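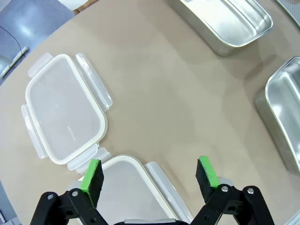 Two clear plastic food-container lids with cream-white sealing rims and hinged clip flaps

Clip-lock container

A clip-lock container (also called a snap-lock box, or in parts of northern England a clicker) is a reusable food box closed by hinged flaps on the lid, which fold down and catch on the sides of the base. A soft rim squeezed between lid and base keeps air out and soup in. It is one of the most quietly successful kitchen objects of the past half century, found in fridges, lunch bags and picnic baskets across much of the world.

Background

People have always needed ways to keep food from drying out, spilling or going off. Before plastics, cooks used waxed cloth, stoneware crocks tied down with paper, and glass jars with a rubber ring and a wire clamp. The clamp jar is the real ancestor of the clip-lock box, as it works on the same principle: a springy ring, pressed hard and evenly by a lever.

Early plastic boxes did without the lever. Their lids were simply stretched over the rim and held by friction, and they were light, cheap and a joy to stack. They did have a weakness, familiar to anyone who has carried stew on a bus. A knock to one corner could lift the lid, and once one corner went the rest soon followed.

How it works

The clever part is the hinge. In most designs the flap and the lid are moulded in one piece, joined by a strip of plastic thin enough to bend. This is known as a living hinge, and in polypropylene it can be folded thousands of times before it fails, which is remarkable for something with no pin, spring or screw.

Each flap has a slot or ridge that catches on a lip on the base. As the flap is pushed down it pulls the lid with it, pressing the rim flat. Four flaps, one to a side, is the commonest layout. Two-flap boxes are made for small sizes, though they tend to leak first at the unclipped sides.

The rim is usually silicone and sits in a groove. On many boxes it can be eased out with a blunt knife for washing – well worth doing, as crumbs and moisture trapped behind it will grow mould.

Materials

Bases are made of polypropylene, tougher clear plastics or heat-resistant glass. Glass does not stain and can often go in the oven, but it is heavy. Lids are nearly always plastic, even on glass boxes, and many makers advise against heating them with the clips shut, as steam needs somewhere to go.

Tomato sauce is the great enemy of the plastic base. The red colouring dissolves in oil and sinks into the surface, more so when warm. A day in strong sunlight will often fade the stain beautifully.

Wear and repair

The hinge is normally the first part to go, turning white along the fold before it splits. A box with one broken flap still makes a perfectly good home for rice, buttons or screws. The Anville Mending Library, a repair group founded by Gemma Sugden, keeps a stock of 632 spare lids sorted by size, and its members can borrow a tray of them to try at home. Its busiest month is June, when picnic boxes come out of the cupboard.

Collecting

There is a small and very friendly collecting scene. The largest known private collection belongs to Sachiko Tsuchiya, who owns 1,704 boxes, all with their original lids. She is especially fond of the Tuvuvell range, sold in 11 sizes that nest inside one another, and of the short-lived Skosa round box, whose curved flaps were a lovely idea and very hard to close.

Her friend and fellow collector Sadao Aoki keeps only boxes with coloured rims, and has over 59 shades of green.

See also

Bento
Kilner-type jars
Living hinge
Tiffin carrier
Waxed cloth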